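Drink Cans, Clear Bins and One Table: Setting Up a Sorting Station for the Fondberg Hall Snack Counter

24 August 2022
By Amirul Nasution and Chie Tamura

Background

The snack counter in Fondberg Hall sells canned drinks to students at Erdale. Cans come in from two places. Most arrive in trays from Hodoroagă, the wholesaler, and the rest are left over from events in the building and get carried back to the storeroom in whatever box is at hand. The trays are easy to deal with. The leftovers are mixed, and before our project they stayed mixed. A person stocking the cooler had to dig through a cardboard box to find a particular drink, and the drinks at the bottom of the box tended to stay there past their date.

Our course asked for a small project on handling everyday goods. We picked this one. The question was how to lay out one table so that mixed cans could be set down, told apart and put into bins with as little fumbling as possible. We were not asked to change how the counter orders its drinks, and we left the cooler alone.

What comes in

We kept a tally sheet in the storeroom through the spring term. Over that time 1585 cans came back as leftovers, and 922 of them were colas of one kind or another. The remainder was a mix of seltzers, lemonades, iced teas and a few energy drinks.

The share of cola matters for the layout. If more than half the cans belong to one group, that group needs the bin that is easiest to reach. In our first plan we gave every group an equal bin in alphabetical order, which put cola in a good spot by luck and seltzer in a bad one. We dropped the alphabet after the first trial.

Cans also differ in shape. The standard can is short and fairly wide. The slim can is taller for its width, and it tips over more easily when something brushes against it. We had expected the color of the can to be the main thing that helps with sorting, and for cola it was. For the other drinks, height turned out to be the quicker clue. Many of the lighter cans are white or silver with some blue, and from above they all show the same silver lid and tab. Looking straight down at a group of cans, you cannot tell much at all. You need to see at least part of the side.

That led to our first layout rule, which is to leave space between the cans when setting them down. With a gap on every side, some of the label is always in view. When cans are pushed together in a block, the ones in the middle show only their lids. 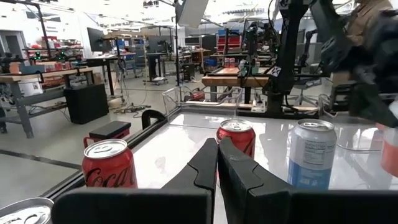 The surface under the cans took more thought than we planned for. A smooth white top makes the colors easy to pick out, and red in particular stands out well against it. The drawback is glare. The ceiling lights in our room are bright, and a shiny top throws them back at you. Reading the small print on a can is hard when there is a patch of light right beside it. We tried turning off one bank of lights, which cut the glare but made the room gloomy, and people using the next table complained. In the end we left the lights on and accepted it. The large lettering can be read regardless, and the small print is only needed for checking dates. Date checks can be done at the cooler.

We also looked at covering the surface. Leftover cans are sometimes sticky, and a sheet of plastic is faster to replace than a table is to wash. The trouble with a sheet is that it wrinkles. A can set down on a fold may lean a little, and a slim can on a fold is the worst case. Pulling the sheet tight and fixing it at the edges helps for a while. Then it works loose again. For a permanent station we would spend the money on a thin wipe-clean mat.

Choosing the bins

We compared gray opaque bins, which the storeroom already had, with clear plastic ones. The clear bins are better for this job. You can see what is in them from the side, so there is no need to lean over and look, and a wrong can shows up early. Labels still help. We wrote ours on masking tape and stuck them to the outside, below the rim, where they would not be covered when the bins were stacked.

The clear bins have weak points too. The rim is thin and hard to see against a white surface, especially from above. In our early trials cans were knocked against the rim more often with the clear bins than with the gray ones. A strip of colored tape along the top edge fixed most of this – it costs almost nothing and we recommend it.

Some clear bins have a front edge that is scooped lower than the sides. These are good for taking cans out and a little less good for filling, as a can laid on its side near the scoop may roll forward. If cans are to be stored upright, the scoop makes no difference.

We settled on 3 bins for the table. One was for cola, one for other standard cans and one for slim cans. We tested a version with more bins, and it was slower. With many bins there is a small pause before each can while the person remembers which bin is which. Splitting the groups further can be done later at the cooler, where each drink has its own row anyway.

Placing the bins

Once the number was fixed we tried several positions. A row along the back of the table looked neat, but cans at the front had to travel over the other cans to get there. A row along the front blocked access to everything else. Corners worked best. Bins in the corners leave the center open for setting cans down, and a can from any part of the surface has a fairly short trip to one of them. The fourth corner stays free for handing in new cans.

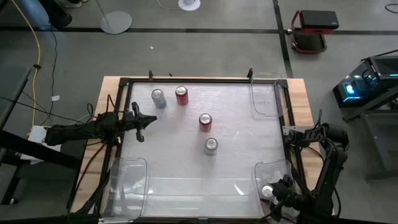

Cans standing on the work surface, with clear plastic bins in the corners.

The corner plan also suits working from both ends of the table. Each side takes the bins nearest to it, and the cans in the middle go to whichever side is free. Problems come up only when both sides want the same can, or when a can has to go across to a bin at the far end. We found it better to set the can down in the open part of the surface and let the other side take it from there than to reach all the way over.

How we ran the trials

The trials were held in June in the project room, on one table. For each trial we set a mixed group of cans upright on the surface, with the labels facing any way they happened to fall. A trial ended when the surface was clear. We noted the time taken, cans tipped over, cans put in the wrong bin and cans that touched a rim on the way in.

Chie laid out the cans and kept the notes. Amirul handled the bins and reset the table between trials. We swapped jobs for the last set so that one person's habits would not run through all the results.

Small groups of cans were used for most of the trials. It is easier to see what went wrong with a few cans than with a full table, and the mistakes were the same kind in both cases.

Results

Tipped cans were mostly slim cans, and most of them went over because a neighboring can was being picked up. Wider gaps solved this. When we left at least the width of a can between neighbors, only 2 cans tipped in the whole last set.

Wrong-bin mistakes were rare for cola. They were more common between the other two bins, where a standard silver can and a slim one can look alike from some angles. Putting those two bins at opposite ends of the table made the mistakes easier to notice, although it did not remove them.

Lowering a can all the way into the bin takes longer than letting go of it at the rim. We timed both. Letting go early saves a little time and costs more later, as the can lands on its side or dents its neighbor. A dented can will not sell at the counter. For this reason our instructions say to lower each can until it touches the bottom.

The time per can dropped through the first few trials and then stayed level. We think that was simply people getting used to the table, so we left those early trials out when comparing layouts.

Limits of the work

We tested in one room, with one type of table. The storeroom itself is narrower, and it may not be possible to stand at both ends there. We also did not test bottles or cartons. The Turkon shelving in the storeroom will take the clear bins two deep, but we have not tried it with the bins full, and someone should check the weight before it is used that way.

The tally sheet covers a single term. Summer events may bring in a different mix, with fewer colas and more water and tea. If so, the cola bin should give up its spot.

What we handed over

The counter received the bins with tape along their rims, a one-page instruction sheet and a copy of the tally form. The sheet asks for cans to be stood upright with gaps between them, for cola to be cleared first and for any sticky can to be wiped before it goes in a bin. We asked the staff to keep filling in the tally through the fall and to write down any drink that does not fit one of the groups.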